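Actualización rápida que me voy en media hora y si no lo escribo hoy no lo escribo nunca. Seguimos con el árbol de tazas. Sí, todavía. Dos brazos, una mesa, y la pregunta de siempre: ¿cuánto aguanta la política cuando las cosas no empiezan donde ella se las espera? 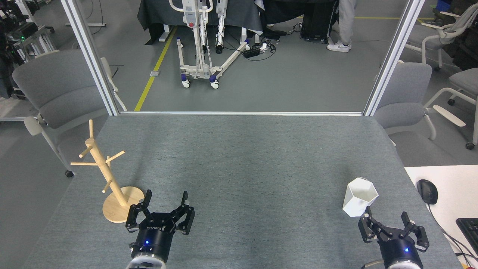 Misma mesa, otra colocación:
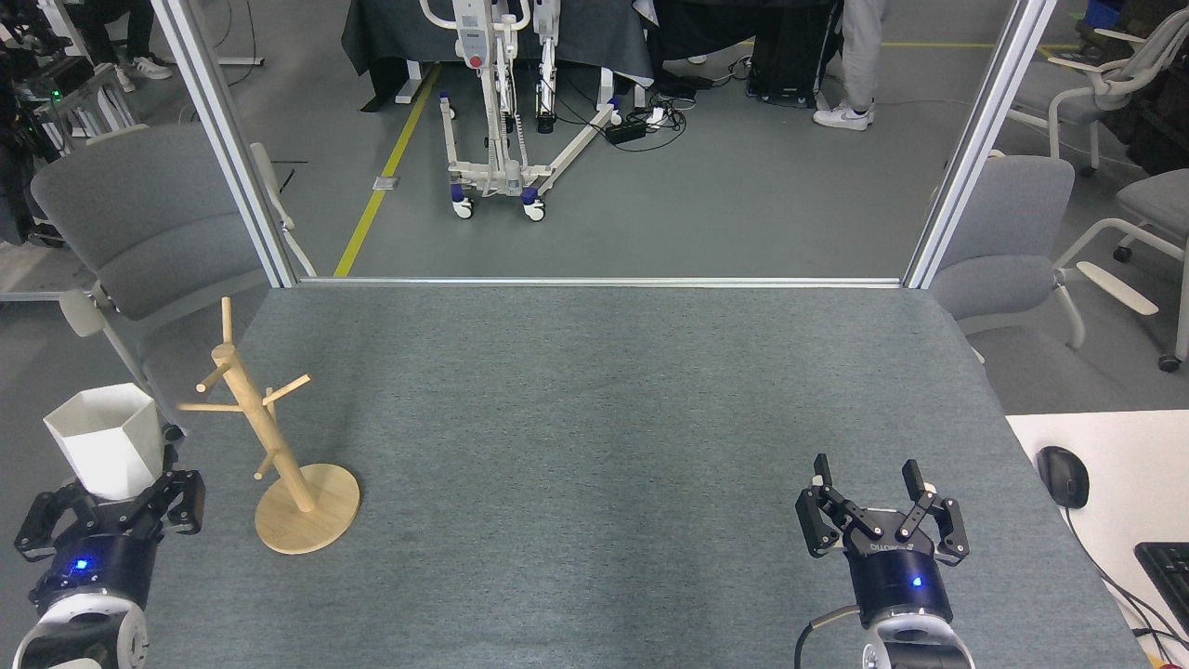

Resumen para los que llegan nuevos. En octubre entrenamos con 219 demostraciones teleoperadas, casi todas de Na-rae (gracias, de verdad). Posición inicial casi fija. Resultado bonito en los vídeos y malísimo en cuanto movías algo un palmo. Lo típico. Hrvoje ya lo había avisado y no le hicimos ni caso.

Ahora lo nuevo. En vez de grabar más de lo mismo, variamos a propósito: la base del árbol, el lado por el que entra el objeto, la inclinación. Y predecimos trozos de acción más cortos, nueve pasos. Con eso en las colocaciones nuevas llegamos hasta un 65 % de éxito. Antes... prefiero no poner el número de antes.

Lo que sigue fallando: el paso de una mano a la otra. Llega, agarra, duda. A veces suelta un pelín pronto y adiós. Rebecca cree que es la latencia de la cámara, yo creo que son los datos, las demos de ese tramo son muy desiguales porque cada uno lo hace a su manera. Tenemos una apuesta con café de por medio.

Otra cosa, el asa. O el peg, o como se llame en español, ¿percha? ¿gancho? Acertar con los de arriba va bastante bien, los de abajo fatal, el brazo se acerca con un ángulo rarisimo. Estoy probando a meter la pose de la muñeca en la entrada de otra forma, ya contaré.

El código no está limpio, no me lo pidáis todavia. Cuando Gilmar revise la parte de calibración lo subo.

Pendiente: repetir todo con otra semilla, escribir el apéndice, contestar a Ankica. Me voy que pierdo el tren.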